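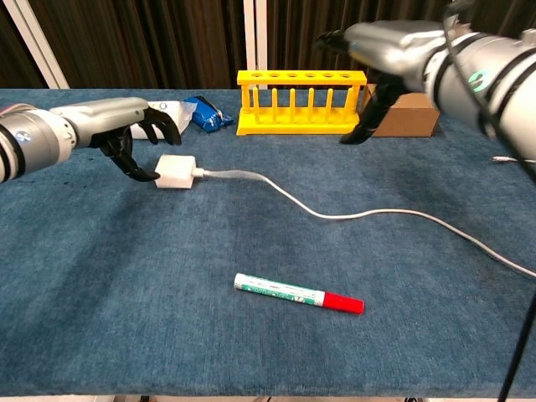 Chapter 2
The Prompt Book

Before you start: read the first act of whatever play your class is working on, and bring a three-ring binder, a pencil, and a good eraser. You'll need all of them by the second exercise.

I got my first stage managing job by standing too close to a director. Eluned Prydderch was putting on a farce in a church hall, her stage manager had moved away that week, and I was holding the door for someone with a sofa. She handed me a paperback copy of the play and a pen and told me to write down where everybody went. So I did! I wrote it in the margins, in ink, in handwriting so small that by the second week I couldn't read any of it, and when Eluned changed her mind about the end of Act One (she changed it four times) I crossed things out until there was a hole in the page.

I still have that paperback. I bring it to the first class every year and pass it around, and then I pass around the book I made for a show called Hinrichs, which ran 24 performances and had a different person calling the cues for the last nine of them. Rhodri Craddock took over from me on a Tuesday afternoon with one read-through at a desk, and that night he ran the show from my binder. I had the flu and lay at home listening for the phone. It didn't ring.

This chapter is about making the second kind of book.

What the prompt book is

The prompt book (some people say "the bible," and some just say "the book") is the full record of a production. It holds the script, every move the actors make, every light and sound cue, the contact list, the prop list, the rehearsal schedule, and whatever else your show needs. A musical might have a section for the band calls. When we did Terano, which has a long dinner in the middle, mine had a whole tab for food.

You'll hear three terms a lot from here on:

Blocking – the planned movement of the actors on stage: entrances, exits, crosses, sits, and falls.

Cue – the exact moment when something happens, such as a lighting change, a sound, or a curtain.

Calling – speaking the cues out loud, usually over a headset, so the operators know when to go.

How to lay it out

I put the script on the right-hand side and leave the left-hand side for notes. Lefties often like it the other way around, and that's fine, so long as you pick one and stick with it for the whole show. Copy the script onto one side of the paper only. Yes, it makes for a fat binder. A play that runs 40 pages in the published edition can fill a two-inch binder once you've added everything else, and I'd still take that over a thin one with notes on the backs of things.

On the blank side, draw a small floor plan of the set near the top. Under it, number your blocking notes down the page, and write the same number in the script above the word where the move begins. Above the word, please, and be picky about it. "Somewhere in the second speech" is no help when you're prompting an actor who has been off work sick and missed the rehearsal.

Blocking shorthand is mostly letters. DSR is downstage right, USL is upstage left, X means "cross," and each character gets an initial or two. So "M X DSL to chair" means that Mother crosses down left to the chair. In Fadesum we had a Martin, a Margaret, and a Mother, so I went with Mt, Mg, and Mo and wrote the key inside the front cover. Do that even if you think the letters are obvious.

Cues go in the outside margin of the script page, with a ruled line running to the exact word. Use pencil until the last dress rehearsal. Carys Gough, who taught me to call a show properly, wouldn't let her students carry a pen into the building before then, and I've more or less kept her rule. I do allow highlighters.

Warnings and standbys

A cue comes in parts. There's the warning, maybe a page ahead, then the standby a few lines before, and then the "go." Write all of them in. On a busy page they pile up – one storm scene I called had 26 cues in two pages – and you may have to give a single standby for a whole group. We'll work through a page like that in Exercise 2.

Say "go" last, always. "Lights 14, go" gives the operator time to get ready, and "go lights 14" doesn't. And keep the word "go" off the headset the rest of the time, even when you're chatting about dinner.

Exercise 1

Take any page of your play with at least two characters on it. Draw the floor plan, block the page with two classmates, and write it up in shorthand. Then swap binders with another group and walk through their page using only what's written down. Ask them nothing until you reach the bottom, and mark each spot where you had to guess.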